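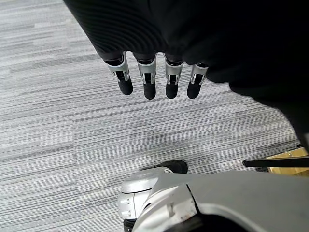

Ticket 114: cookbook page shows its blurb twice and the ingredients in the wrong units
Status: closed
Product: Hosto shop catalogue, books section

Reported by Wouter Van Acker at 8.40. The page for the Harkevik baking book prints its description twice, one copy straight after the other. The sample recipe lower down, cardamom buns, lists flour in ounces although the book itself is metric. The header picture, silver knuckles and black fingertips under a black cover, loads normally on the same page and was left alone. Two customers have written in about the flour.

9.15
Opened the record. The blurb is stored once in the short description and once in the long one. The page template prints both. Other books have only the long one filled in.

9.30
Cleared the short description and saved. Page still shows the text twice. Emptied the page cache and reloaded. Now shows once.

10.05
Checked the units. The De Bruijn import sheet has a column for the country of the edition and ours was set to US. Hosto converts the weights when it sees that. Changed it to UK and ran the import again for this title only. Flour is back in grams. The oven temperature did not change and still reads Fahrenheit.

10.50
Oven temperature is typed by hand in the method text, so the import does not touch it. Corrected it from the printed book.

11.20
Ran a search for other titles with both descriptions filled in. 86 found, nearly all from the February import. Most are from Fidness, mainly soups and preserving. Asked Wouter whether the short text is used anywhere else before clearing it.

13.10
Wouter replied: "The newsletter takes the short one. Please don't delete them."

13.25
Put the short description back on the Harkevik title. Changed the template to print the long text only, and the short one if there is no long one. Checked 8 pages after emptying the cache, all correct.

14.00
Wouter has checked the bun recipe against his copy and is happy with it. The country setting on the other Harkevik titles is moved to a separate ticket. Closing.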